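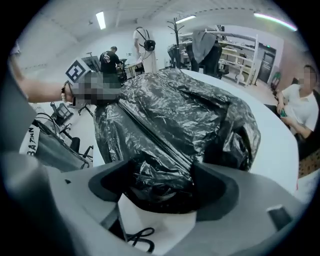
Most of the written rules for robot work that reach my desk are too long, and the people they are meant for do not read them. I have written some of those rules myself, so this is partly a complaint about my own work. My view is that a working rule should be short enough to read standing up, and that it should say something about the things within reach of the hand. Take the cable. A thin black one lies in loops close to a glossy black bin bag, between two gripper fingers, and most of the codes I have read would have nothing to say about it. They would have a chapter on risk assessment and another on the duties of the responsible person. They would not say whether a loose cable may share a table with the thing being picked up. I think it should be the first line on the sheet.

I work on procedures for teams who teach handling tasks by doing them by hand, with grippers that a person holds, so that a machine can learn from the recordings later. Before that I wrote procedures for the packing lines at Gough, where the robots were bolted down behind a fence and the rules were mainly about the fence. That kind of rule is well understood. A gate is open or it is shut, and if it is open the machine stops. People argued about the cost of it but they did not argue about what it meant.

The rules for hand-taught work are in a poorer state. They were put together from three or four older kinds of document, and it shows. Some of it comes from machine safety, some from laboratory practice, some from data protection, and a fair amount from the sort of guidance that tells office staff how to sit. The guide we were asked to adopt at Jullside ran to 146 pages. I read all of it over a week of evenings. There was good material in it, and I could not have told you on the Friday where to find any of it.

Jocelyn Fortin, who ran the floor there, took a different line. She asked for one sheet of 600 words at most, with 12 rules on it, and anything that did not fit had to go in a second document that she was honest enough to call the cupboard. I argued against this. I said that a short sheet would leave out things that mattered and that we would be blamed when one of them went wrong. She said the long guide left them out as well, in the sense that it left them where they would not be seen. I did not have a good reply and I still don't.

What went on the sheet was mostly about the start and end of a task. Where the object begins. What else may be on the surface. What counts as finished. When to stop and throw the attempt away. The last two took more argument than the rest put together.

Soft things are what made it hard. If the task is to put a cup on a saucer, everyone agrees when it is done. If the task is to pick up a bin bag, or straighten it, or fold it, there is no such agreement. One person will stop when the bag is more or less flat. Another will go on smoothing it. Both have done the task as they understood it, and a machine that learns from the two of them is being taught two different jobs under one name. You can call that variety, and some people do. I think variety in how a job is done is useful, and variety in what the job is should be treated as a fault in the rule.

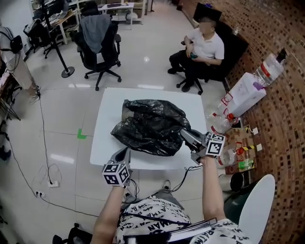
Should the person doing the task be the one who decides whether it was done properly?

The person doing it should make the first call, on the spot, and someone else should check a share of those calls against the written rule. Leaving it all to the operator puts them in a hard position, especially at the end of a long session. Leaving it all to a checker in another room means the decision is made by somebody who did not feel the bag slip.

I feel strongly about that last part. Many of the codes I have seen treat the operator as a source of error to be kept under control. There will be a long list of what they must not do, and then a single line saying that they should report any problems to their supervisor. In practice the operator knows things that no checker can find out afterwards. They know that they pinched twice when once would have done. They know that they looked away. If the rule gives them a quick and blameless way to say "drop that one", they will use it. If it asks for a form, they won't, and the bad attempt stays in with the good ones.

We had an example of this at Stulton, which took on the same sheet a little later. A-yeong Seol was in charge of checking there, and she went back through 1089 attempts to see which had been marked for removal at the time and which had only been caught afterwards. The numbers mattered less to me than where the late ones fell. They came mostly from a stretch when the stop rule had been reworded by someone in the office, and the new wording asked for a reason in writing. She put the old wording back on a Tuesday afternoon without asking anybody, and I think she was right to.

There are fair objections to all this and I want to go through the ones I take seriously.

One is that short rules push the detail into people's heads, and that when those people leave the detail goes with them. This is true. It has happened to me at Brarkach, where the sheet said "set the markers square to the table" and only one person knew which edge was meant. The cure was to fix the sentence. It cost us nine extra words. I would not have accepted that as a case for another chapter, though a chapter was offered.

Another is that a sheet with no legal language on it will not stand up if somebody is hurt. I am not a lawyer and I would not tell anyone to go without proper cover. But the legal document and the working document have different readers. Most of the bad rules I have met come from trying to write one text for both. Keep the long document. Have it reviewed, sign it, put it where an inspector can find it. Then write the sheet, and check that the sheet does not contradict it.

A third objection is about the other people in the room, and here I have changed my mind. 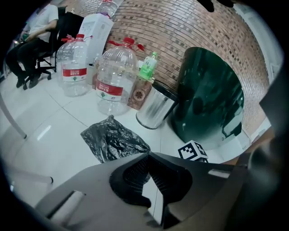
Page last changed: May. The paragraphs on bystanders have been rewritten.

I used to think that bystanders were a matter for the long document. They were not doing the task, so they did not belong on the sheet. But a shared room is where a good deal of this work is done, and people sit and wait in it, or walk through it, or work at their own desks. A person on a chair a few steps from the table may be looking at a phone and have no idea that a recording is being made. Their face can end up in it, and so can whatever is on a screen nearby.

The usual answer is to blur faces afterwards. I am in favour of blurring. I do not think it is a rule, though, in the sense I mean. It is a repair, and a repair that is done somewhere else by someone else does nothing for the person sitting in the chair who would have moved if asked. So the rule I would now put on any sheet is that you tell the room before you start. You say it out loud, in a normal voice, and you wait long enough for someone to get up. It takes a few seconds. If the room is too busy for that to work, the room is too busy for the task.

The same goes for the floor. Operators who are watching their hands are not watching their feet, and anyone who has done a long session with a gripper in each hand will know how little of the floor you notice. Bottles, boxes and bins along a wall are fine if they stay along the wall. I would mark a line and say that nothing is put down inside it, and that includes the kit. Markers, spare bags and grippers get put on the floor "for a second" more than anything else does, in my experience, and it is generally our own things that we trip over.

I have been asked whether rules like these could be made into a proper standard, with a number and a cover. Perhaps they could. I would want to see the sheet stay as a sheet and be tested by the people who use it, with the wording changed when they find it doesn't work. A standard that can only be corrected every few years is the wrong tool for work where the tasks change from one month to the next. I would sooner have each site keep its own 12 rules, publish them, and borrow from the others when theirs are better.

We have started doing this in a small way. Stulton took our line about cables and made it stricter — no cable on the table at all unless it is plugged into something in the operator's hand. Jullside has since copied that back. Jocelyn wanted to know which rule would come off to make room for it, and we are still arguing about that.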